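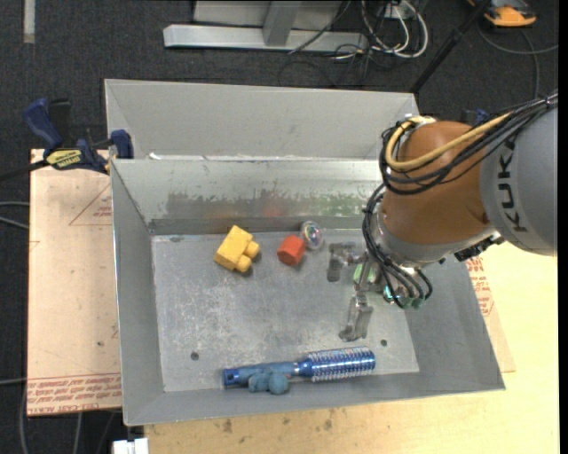
Mixed bins used to eat up her whole morning, according to Romana Bartoš, and what she wanted most from a picking program was for it to tell her why it had chosen one thing over another.

That wish is at the heart of Cirno 2, the new release of our grasp planning software, which the team at Ellbridge is very happy to be sending out this May after a long winter of testing at our Brekov workshop.

Cirno takes the camera's view of a bin, works out where one object ends and the next begins, and plans a path for the arm that keeps the fingers clear of the walls. Clear plastic, shiny surfaces and bristles have always been hard going for this sort of software -- a see-through ball or a hairbrush lying along the front wall can puzzle a planner that does perfectly well with a toy block -- and so that is where most of our effort went. The new version was tuned on 641 household objects and toys, and it comes with 67 ready-made bin layouts that you can load, change and save under your own names.

We are especially fond of the new planning view, which lists every grasp the software considered, along with the reason each one was turned down (too close to a corner, say, or no room for the second finger). Our friends at Hrubý tried an early copy and asked for a way to replay a plan slowly, step by step, so we put that in too!

Cirno 2 is a free update for everyone already using the first version. Setup notes and the full list of supported arms are on the Ellbridge downloads page, and our support desk will be glad to help you move your old layouts over.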